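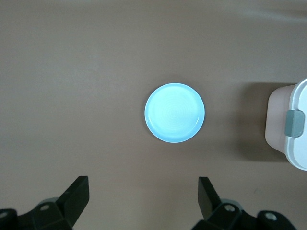 A plan to cut the size of school lunches across the Muriithi district, and to sell the leftover money to parents as a health measure, goes out for comment this week. It deserves a slower read than it is likely to get.

The scheme is called Vollow. It comes from Samard, the catering firm that has held the district's kitchens contract for the past four years, and it would replace the present main-and-pudding lunch with what the firm calls a "right-sized" meal. Portions of the main course would shrink for every age group. Pudding would go to a smaller serving on most days and fruit on the others. The price parents pay would stay where it is.

Samard says children leave too much food. Its case rests on a trial at Plesunis Primary, where food scraped into the bins is said to have fallen by 36 per cent after the smaller servings came in. That sounds impressive until you ask what it is 36 per cent of. The summary given to parents doesn't say how much was being thrown away to begin with, or whether the figure is by weight or by the number of meals sent back. It doesn't say if the menu was the same before and after. If you give people less food, less food will be left over. A trial was hardly needed to find that out.

What would be worth knowing is whether the children were still hungry at two o'clock, and on that the summary has one sentence: "Feedback from pupils was broadly positive." There is no word on how the pupils were asked, or who did the asking.

The trial covered 315 pupils in a single school over half a term. Plesunis has its own kitchen and cooks on site. Many of the other schools in the district get their food in heated boxes by van, and anyone who has eaten a baked potato that travelled that way may have another idea about why it ends up in the bin. Samard's paper doesn't mention the vans at all.

Naveen Pandey, who has two children at a school in the east of the district and used to run a works canteen, went to the first parents' meeting and came away unconvinced. "I asked what they'd save on ingredients and I was told that wasn't the purpose of the scheme," he said. "Fine, but I'd still like the number. I used to buy food for a living. If you take a fifth off the plate you know to the penny what that does."

He also asked if a child who wanted more could have it. The reply was that seconds would be "at the discretion of the serving team" - the same rule that applies now, under which, by his account, his younger son has been given seconds once since he started.

Samard said in a written reply that Vollow was "led by nutrition and not by cost", that the new portions met the required standards, and that any savings would be "reinvested in the service". Asked what reinvested meant, and whether the contract obliged it to do so, the firm said it could not discuss commercial terms.

The district has been here before. In 1989 it cut the hot pudding from the menu for what were described as dental reasons, and put it back less than two years later when the number of children taking school lunches dropped. Council minutes from the time, which can be read at the central library, show that the saving had been written into the budget before the dental advice was asked for. None of this proves that the same thing is happening now. It does suggest which papers to ask for first.

There is a fair argument somewhere in the plan. Wasted food is a real cost, and a five-year-old probably doesn't need the same ladle of pasta as a child of ten. Some of the cooks have been saying so for years. But they have mostly asked to be allowed to judge it at the counter, child by child, and Vollow goes the other way, with a fixed measure for each age group.

Comments can be sent in writing to the district education office or handed in at any school. The office says it will publish a summary of replies but not the replies themselves. It has also turned down a request for the full results from Plesunis, on the grounds that they belong to Samard.

A decision is due in July, when most parents will have other things on their minds. If it is approved, the new portions would start with the autumn term.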